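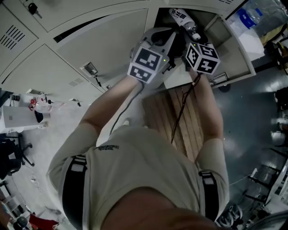
# 철제 사물함 한 칸을 정리하는 방법

안녕하세요. 저는 Mārtiņš Raudsepp입니다. 한국어는 제 모국어가 아니어서 문장이 조금 딱딱할 수 있습니다. 그래도 천천히 확인하면서 썼으니 읽어 주시면 감사하겠습니다.

저는 Nemthorpe 공동 작업실에서 사물함을 2년 동안 쓰고 있습니다. 처음에는 물건을 그냥 넣고 문을 닫았습니다. 문을 열면 병이 굴러 나오고, 필요한 것은 항상 제일 안쪽에 있었습니다. 지금은 한 달에 한 번, 일요일 오전에 정리합니다. 이 글은 작은 칸이 여러 개 있는 회색 철제 사물함을 기준으로 썼습니다.

## 준비할 것

- 마른 천 한 장, 젖은 천 한 장
- 중성 세제 조금
- 낮은 상자 또는 쟁반 (칸의 폭보다 좁은 것)
- 종이테이프와 펜
- 줄자

상자를 사기 전에 칸의 안쪽 폭을 꼭 재어 보십시오. 저는 문의 폭만 재고 Bondel 상자를 샀다가 다시 바꾸러 갔습니다. 문틀이 안으로 들어와 있어서 입구가 생각보다 좁습니다. 제가 쓰는 상자는 높이가 110밀리미터이고, 폭은 259밀리미터입니다. 여러분의 사물함에는 맞지 않을 수도 있습니다.

## 1. 문을 끝까지 엽니다

문을 반만 열고 손을 넣으면 손등이 문 모서리에 닿습니다. 끝까지 열고, 옆 칸의 문은 닫아 두십시오. 열쇠를 자물쇠에 꽂아 둔 채로 일해도 괜찮지만, 열쇠고리가 길면 아래 칸의 문에 걸립니다. 저는 큰 열쇠고리를 빼고 열쇠만 꽂아 둡니다.

## 2. 안에 있는 것을 모두 꺼냅니다

앞에 있는 물건부터 꺼냅니다. 사물함 앞에 나무 벤치나 낮은 평상이 있으면 거기에 놓습니다. 살 사이에 틈이 있는 평상이면 작은 물건이 빠질 수 있으니 쟁반을 먼저 깔아 주세요. 저는 나사 하나를 찾으려고 평상 전체를 옮긴 적이 있습니다.

스프레이 캔은 노즐이 눌리지 않게 몸통을 잡습니다. 뚜껑이 없는 캔은 노즐을 손이나 얼굴 쪽으로 향하게 하지 마십시오. 꺼낸 다음에는 바로 세웁니다. 라벨에 보관 온도와 사용 기한이 있으면 이때 읽어 봅니다. 모르는 언어로 쓰여 있으면 번역해서 종이테이프에 적고 캔의 뒷면에 붙이면 편합니다.

물병도 마찬가지로 몸통을 잡고 꺼냅니다. 뚜껑을 한 번 더 돌려서 잠근 다음에 옮기세요. 반쯤 마신 물병은 다시 넣지 말고 비우는 것이 좋습니다.
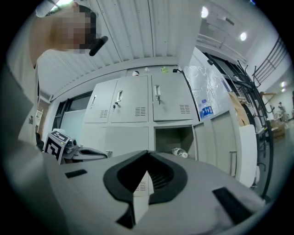

## 3. 사물함 위와 옆도 봅니다

많은 사람이 칸 안쪽만 정리하고 끝냅니다. 그런데 사물함의 윗면은 작은 물건이 제일 빨리 쌓이는 장소입니다. 잠깐 올려 둔 것이 다음 달까지 그대로 있습니다. 윗면의 물건을 모두 내리고, 주인을 모르는 것은 상자 하나에 모아 주세요. 우리 작업실에서는 그 상자에 "Tevska"라고 씁니다. 옛날 회원의 고양이 이름인데, 이유는 저도 들은 적이 없습니다.

전선은 윗면에서 아래로 늘어지지 않게 감아서 묶습니다. 문을 열고 닫을 때 전선이 틈에 끼면 피복이 상합니다. 옆면에 기대어 놓은 판이나 큰 비닐은 문이 열리는 범위 밖으로 옮깁니다. 바닥에 세워 둔 물병은 발에 걸리기 쉬우니 같이 치웁니다.

## 4. 닦습니다

순서는 위에서 아래입니다. 젖은 천에 세제를 조금 묻혀 천장, 벽, 바닥을 닦고, 마른 천으로 물기를 없앱니다. 문에 있는 통풍구는 천으로 잘 안 닦입니다. 부드러운 칫솔을 쓰면 됩니다. 통풍구를 테이프나 스티커로 막지 마십시오. 문을 닫으면 안의 습기가 나갈 곳이 없습니다.

물기가 남아 있으면 문을 열어 둔 채로 기다립니다. 저는 이 시간에 커피를 마십니다.

## 5. 다시 넣습니다

1. 자주 쓰지 않는 것을 안쪽에 넣습니다.
2. 캔은 상자 안에 세워서 넣습니다. 높이가 모자라면 다른 칸을 쓰십시오.
3. 물병은 가능하면 세웁니다. 눕혀야 한다면 뚜껑이 앞으로 오게 하고, 옆에 접은 천을 놓아서 구르지 않게 합니다.
4. 매일 쓰는 것은 문 바로 앞에 놓습니다.
5. 상자 앞면에 종이테이프를 붙이고 내용을 적습니다.

가득 채우지 마십시오. 손이 들어갈 공간이 없으면 뒤의 것을 꺼낼 때 앞의 것이 전부 넘어집니다.

## 6. 문과 자물쇠를 확인합니다

문을 천천히 닫아 보고, 중간에 걸리면 안의 물건이 앞으로 나와 있는지 봅니다. 열쇠는 힘을 주지 않아도 돌아가야 합니다. 뻑뻑하면 흑연 가루를 조금 쓰세요. 식용유는 먼지가 붙어서 나중에 더 뻑뻑해집니다.

열쇠에는 칸 번호를 적은 꼬리표를 답니다. 제 칸은 71번인데, 17번과 자꾸 헷갈려서 숫자 밑에 줄을 그어 두었습니다. 꼬리표를 새로 만들 때는 숫자의 위아래를 알 수 있게 적어 주세요.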